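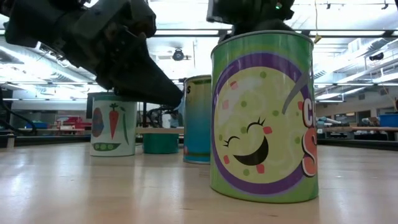 How to move your saved voice notes out of Vorkard before they expire

Vorkard deletes voice notes from its servers 60 days after they are recorded, unless the account is on a paid plan. The transcript stays but the audio goes. If you want to keep the recordings, you have to export them yourself. It can be done from the phone app or the website, and the website is quicker if you have more than a handful.

Before you start

Update the app to the October release or later. Older versions have an Export button, but it only saves the transcript as a text file. You will also need to know your account password, even if you normally sign in with a fingerprint.

Exporting from the phone

Open the note and tap the three dots next to its title. Choose Export, then Audio and text. Pick a folder on the phone or a cloud drive you have already linked. The note is saved as an M4A file with a text file of the same name beside it.

To export several at once, press and hold on the first note until the tick boxes come up, then select the others. The phone app takes up to 18 notes in one go. Keep the screen on until the bar is full – on some phones the export pauses when the screen locks and has to be started again.

Exporting from the website

Sign in and go to Settings, then Storage, then Download my notes. Tick Include audio, which is off by default. Choose a date range and press Prepare.

The files are put into a zip archive and a link is sent to your email address. My archive of 200 notes took about 14 minutes to arrive. The link works once, so don't click it on your phone if you want the files on your computer.

Sorting the files

Exported notes are named by date and time only. Any titles you gave them are on the first line of the text file. Mirko Sala pointed out that choosing Name by title on the Prepare page fixes this, but untitled notes then all come out as Note (1), Note (2) and so on.

If something is missing

Notes shared with you by another user are not included. Ask the person who made the recording to export it from their own account. Notes in the Archive folder are left out too – move them back to the main list first and run the export again.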